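Golska gripper comparison: notes and data card

Maintained by Tharun Kotian
Status: usable, with complaints
Last revised: December

What is in here

Recordings from a side-by-side trial of two gripper setups on a cloth handling task. Two arms share one table. One arm carries the Iltex jaws, the other carries the Cruzado jaws with a small camera on top. The task is the same for both: take a cloth from a loose heap, get it onto a folded stack, let go without dragging the stack apart.

There are 200 episodes. Each one is capped at 30 seconds. If the cloth is still in the jaws when the clock runs out, the episode is marked as a failure, even when it looked like it was going fine.

Why it exists

The Iltex sheet says the jaws handle "all common household textiles." I have read that sentence on the sheets of several grippers by now and it has yet to mean much. Picking up a cloth is easy. Picking up one cloth and leaving the one under it alone is the part I wanted numbers for.

What we recorded

- Joint positions and commands for both arms
- Jaw opening, commanded and measured
- Overhead video from the head camera
- Close video from the Cruzado camera
- A hand-entered label: single pick, double pick, miss, or timeout

Force readings are left out on purpose. The Dulton controller reports a value it calls grip force, but it is worked out from motor current and it drifts as the motor warms up. I would not train on it and I don't want anyone else to either.

Folder layout

episodes/ one folder per episode
labels.csv one row per episode
calib/ camera and arm calibration
scripts/ loader and playback

Run scripts/check_labels before anything else. It catches missing rows and will not fix them for you.

What I think so far

The camera on the gripper is less useful than I was told it would be. Once the jaws are close to the cloth, the view fills up with fabric and there is little edge left to aim at. It does help on the approach. Whether that is worth the extra cable is another matter – the cable has to be routed with care or it tugs at the wrist.

The Iltex jaws close fast, which looks good in a demo. On thin microfiber they also tend to take the layer below. The Cruzado jaws are slower and miss more often, but a miss is cheap and a double pick wrecks the stack.

I am not ready to name a winner. Anyone who quotes a single success rate from this set should say which label they counted as success.

Known problems

1. The labels were made by 2 people, and we did not always agree on what counts as a double pick. Both votes are in labels.csv.
2. Cloth colors are bright and the table is brown. A model that does well here may only have learned to find purple on wood.
3. Fast moves blur in the head camera video. Do not use those parts for pose work.
4. The arms are mounted on different sides of the table, so reach and gripper are mixed up in the results. Swapping the mounts is on the list for version 2.

Use

Fine for internal testing and for checking a loader. I would not use it to back up a buying decision, and I have said so to the people making one. Send corrections to Tharun, with the episode number.
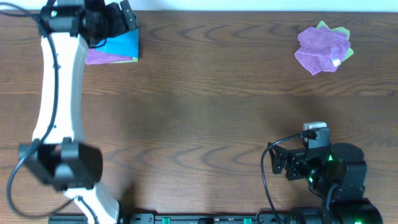
Head camera view: white arm over the folded stack, black arm folded up at lower right with the small white camera on its gripper.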